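Clunlow open day - quick notes

Back from the Clunlow ballpark open day, typing this up before I forget it. Gates at 9, got there late, parking was the paddock behind third base and it was full already. Ended up on the street.

Went mainly for the pitching lab. Palarell put it in over the off-season and the club has been talking it up since April. Two indoor mounds, nets, a radar gun on the wall. You get 3 throws each. My best was 134, kilometres not miles, and my shoulder has let me know since. Kid in front of me got a bigger cheer for a lot less.

Clubhouse next. Smaller than you'd think. Lockers down one side, smell of liniment, spikes all over the floor. Asked about the catching spot and whether Fu is coming back from the knee - got a smile and "ask us in a month". So no news. Rumour in the sausage line was that Erkov have made him an offer for two seasons. Take that for what it's worth, the sausage line also had us signing half the league last winter.

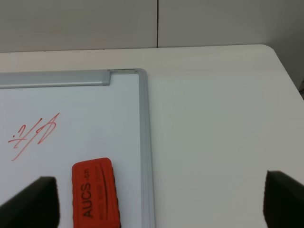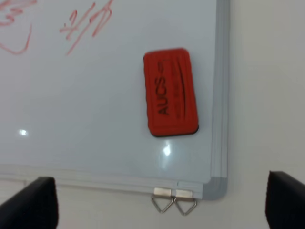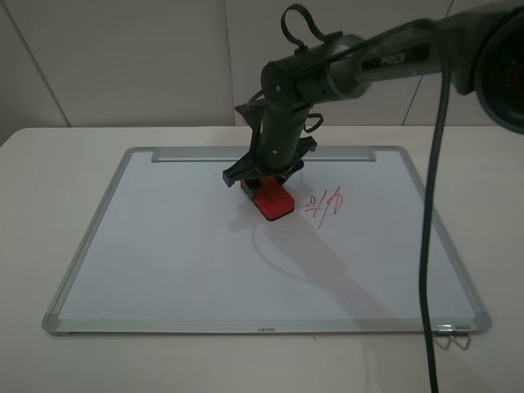

Whiteboards, all three.

The field

Grass looks great. They've recut the infeild and moved the bullpens behind the left field fence, so no more relievers tripping over foul balls. The colour on the new seats is a bit much. 4 new rows down the first base side and the sightlines are good, I sat in most of them. Old scoreboard stays another year, fine by me.

Batting practice was meant to be at noon, started closer to one. Couple of the younger guys put balls onto the road. Didnt catch who, no numbers on the practice tops.

Food: sausage good, coffee bad, line for both too long. Take cash, the card machine was down when I got there.

Season tickets are on sale at the front office, same price as last year if you renew before the first home game. I renewed. Section behind the plate, come say hi.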